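Home | Unit outline | Notes | Readings | Past papers
Last updated: 30 Apr 2021

HOSPITALITY OPERATIONS 2
Notes 6: Tableware – bodies, glazes and service life

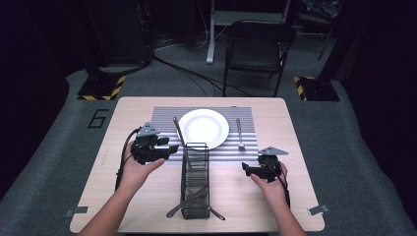
6.1 Ceramic bodies

Commercial tableware is sold in four main body types. They differ in raw materials, firing temperature and the degree to which the clay vitrifies, meaning how far the glassy phase fills the pores.

Earthenware. Fired low, body remains porous. Water absorption is commonly above 5 per cent by mass. Once the glaze is chipped the exposed body takes up water and grease, and the piece should be withdrawn. Cheap, easily coloured, poor edge strength.

Stoneware. Fired higher, body dense and usually coloured by iron. Absorption is low but varies a good deal between makers. Ask for the figure.

Porcelain (hard paste). Kaolin, feldspar and quartz. Fully vitrified, white, translucent where thin. Glaze is hard and resists cutlery marking well.

Bone china. Bone ash is a major part of the batch. High strength for its thickness, but the glaze is softer than that on hard porcelain. Used mainly in fine dining and function rooms.

"Vitrified hotelware" is a trade term for a porcelain-type body, often with added alumina, made thicker at the rim and foot. It covers most of what you will meet in institutional catering.

6.2 Glaze fit

A glaze and a body each have a coefficient of thermal expansion. On cooling from the kiln both contract. If the glaze contracts slightly less than the body it ends up in compression, and this is the wanted condition. Ceramics are much stronger in compression than in tension, so a compressed glaze helps to hold surface flaws closed.

If the glaze contracts more than the body it is left in tension and will craze. Crazing can be immediate or delayed. Delayed crazing in porous ware is usually a result of moisture expansion: the body takes up water over months and grows by a small amount, which removes the compression.

If the compression is too high the glaze may shiver, that is, flake away from edges and handles. Shivering is less common than crazing but more serious in food service, as the flakes are sharp.

6.3 Shape and load

The parts of a plate are the well, the shoulder, the rim and the foot ring. Points to note:

– A wide rim gives a clean margin for carrying and plating but reduces usable area. Compare plates by well diameter as well as overall diameter.
– Coupe shapes have no distinct rim. More food area, less grip.
– Foot rings are often left unglazed. A rough foot will scratch the well of the plate under it in a stack. Run a fingertip around the foot of every sample.
– A rolled edge adds mass where impact is most likely.

6.4 Metal marking

Grey lines on a white plate are in most cases metal deposited from cutlery, not cuts in the glaze. They can be removed with a mild acidic cleaner. Marks that remain after cleaning, and can be felt with a fingernail, indicate true abrasion. Matte glazes mark sooner than gloss.

6.5 Worked example: replacement rate

The Ornadden dining hall held 413 dinner plates at its opening stocktake and 347 at the closing stocktake in November. No plates were bought in between.

Loss = 413 – 347 = 66
Loss rate = 66 / 413 = 0.160, or 16.0 per cent for the period

Opening stock is used as the denominator. Some texts use average stock, (413 + 347) / 2 = 380, giving 17.4 per cent. Either is acceptable in the assignment provided you state which one you used.

Now suppose 76 plates are ordered to restore the holding:

347 + 76 = 423

This is ten above the opening figure. The surplus is a buffer of 2.4 per cent on opening stock, well under one period's losses at the same rate.

Stocktake figures do not separate breakage from theft, misplacement and withdrawal for chips. A breakage log kept at the dishwashing station is needed for that.

6.6 Washing and storage

Allow plates to air dry before stacking. Keep stacks low enough to lift in one movement without tilting. Do not put cold plates directly under a salamander – thermal shock starts at an existing flaw, most often a chip at the rim.

Overglaze decoration sits on the fired glaze and is attacked by alkaline detergent. Underglaze decoration is protected. In-glaze decoration sinks into the surface during firing and falls between the two.

6.7 Before the next tutorial

Read the Osodum and Kauppinen specification sheets in the readings folder. For each, find the body type, stated water absorption and edge-chip warranty. One of the two gives absorption without naming a test method. Note what you would ask the supplier.

Tustinau case study: questions 1 to 4 only. Question 5 depends on the costing material in Notes 7.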